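How Does a Robot Know How Hard to Squeeze?

Pick up an egg. Now pick up a shoe. Did you squeeze them the same? Of course you did not! Your fingers knew what to do before you had time to think about it. A robot does not have this talent from birth. Somebody must teach it, and in our club this somebody is you, the children.

I am one of the helpers of the Ivell Robot Club. We have 21 members and the youngest are eight years old. This page is for the new members, and also for their brothers and sisters who always ask what we are doing after school.

Our robot arm has the name Ông. This is a Vietnamese word and it means Grandfather. The children chose it in the first term because the arm moved very slowly, like a grandfather who goes down the stairs. Now it is faster, but the name stayed.

What is a gripper?

A gripper is the hand of the robot. Your hand has five fingers and a lot of small muscles. The gripper of Ông has two fingers, and they can do only two things: come together and go apart. With these two fingers it must pick up many different objects, one after another, from a red tray near the sink.
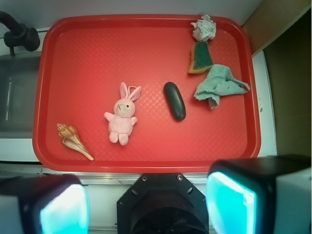 Why do we choose such a strange mix of things? Think about how each one feels in your hand. A sponge is kind to a robot. If you squeeze it too much, it becomes thinner, and later it comes back to its old shape. A shell is hard and has a pointed end, so there are good places to hold it and bad places. A smooth, rounded thing can slide away like soap in the bath. A cloth is maybe the most difficult of all, because it has no shape of its own. Every time you drop it, it makes a new shape!

And the pink bunny? The bunny is soft, but it has ears and arms and feet. Where would you hold it? Most children say "by the ears". Try it at home with your own soft toy, using only your thumb and one finger. Then try the tummy. Which one is easier?

How does Ông learn?

First, one of the children moves the arm with a controller and shows it how to pick up an object. The computer remembers every small movement. We call one such try a "show". Last term we made 160 shows, and it took us more than 15 afternoons, with biscuits.

Then the computer looks at all the shows and searches for what is the same in them. We use a program called Novum for this part. You do not need to understand the program to join the club. It is enough to know that the computer needs to see many tries, and that the tries should be a little bit different. If the bunny was always in the same corner, Ông would learn only about this corner.

So we move the things between the tries. We turn the shell around, we push the bunny to another place, we crumple the cloth again.

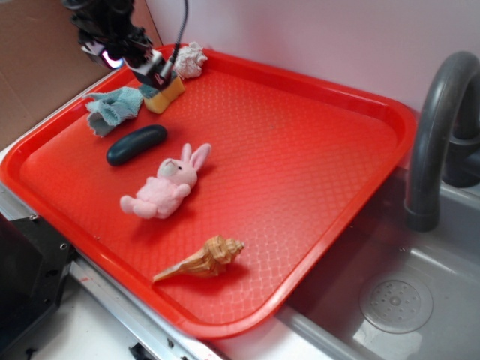
Ông's gripper over the yellow sponge, with the bunny and the shell nearer the front of the tray.

What happens when it goes wrong?

It goes wrong very often – this is normal. In our first test Ông got 49 points out of 160, and the children clapped anyway. Roy Tindall, our club leader, writes each mistake in a blue notebook. "Too high." "Too early." "Closed on air." After that we read the notebook together and decide what to show next.

In March we go to the Steltaris school robot day. Each team gets a tray with objects which it did not see before, and the robot has to put them into a basket. We do not know what will be on the tray. Some of us hope for a banana.

Words to remember

Gripper – the hand of a robot.
Show – one try, made by a person, which the robot can learn from.
Controller – the thing you hold to move the arm.

Try it yourself

Put on a pair of thick winter mittens and colour in a picture with your favourite pencil. Then pick up one grain of rice. Now you know a little how Ông feels!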